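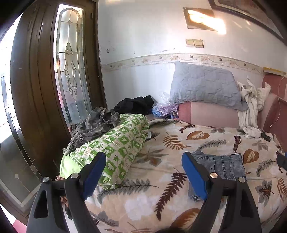

Bedroom door and border wall.

Section 4. Folding on the Bed

Revised June 9, 2018, by Tomás Daly

This section of the Stultura house guide covers clothes folded on a bed, with no table. Most folding guides promise that a bed works as well as a counter. I don't believe it. A mattress gives under your hands and a fleece blanket grabs at cloth. Still, most of us fold on the bed, so the steps below assume one.

4.1 Before you start

1. Close the bedroom door if it swings toward the bed. Doors with leaded or frosted glass should be closed by the handle, never pushed on the panel.

2. Turn on the overhead light even in daytime. Glass in a door lets in a fair amount of sun, but it falls unevenly, and dark stains on dark pants are easy to miss in it.

3. Pull the blanket flat to all four corners. You don't need to strip the bed, whatever the Jukeo leaflet says.

4. Empty every pocket.

Note: If the wall beside the bed has a paper border, keep hangers and hamper rims away from it. Scuffs on painted wall can sometimes be washed off. Torn border paper is there for good, and I have yet to see a border repair kit that matched anything.

4.2 Corduroy pants

Corduroy is the reason this section got longer. The ribs catch on fleece and the cloth creeps while you work, so the usual advice to "smooth and flip" goes wrong on the second flip.

1. Lay the pants out with the ribs running away from you.

2. Bring one leg over the other and match the side seams from the cuff up. If the seams disagree with the cuffs, trust the seams.

3. Press down along the seam with a flat hand. Do not rub across the ribs.

4. Fold the cuffs up to just below the pockets, then fold once more. 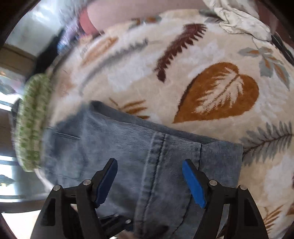 5. Square off the corner at the fold before you let go. A double-stitched seam makes a ridge that pushes the upper layer sideways, and a bunch near the pocket end will still be there in October if you leave it. Open that end, pull it straight and refold.

6. Lift the bundle from underneath with both hands. Dragging it over the blanket undoes step 5.

Caution: Do not iron on the bed. The Chae folding board is sold as "heat tolerant" and may well be, but your blanket makes no such claim. Printed fleece can melt or go shiny under an iron.

4.3 Lint

Fleece sheds, and pale corduroy shows it. Brush with the ribs, top to bottom. I tried the Zosis lint roller for 17 loads and could not tell its sheets from the cheap ones – buy whichever is closer to the register.

4.4 Stacking

Keep a stack to nine pairs or fewer on a mattress. The packaging on the folding board shows 40 garments in one tower, which I would like to see done on a real bed. Put corduroy at the bottom and slick fabrics on top, and carry the stack to the drawer before you start the next one.

For sweaters, go to Section 5.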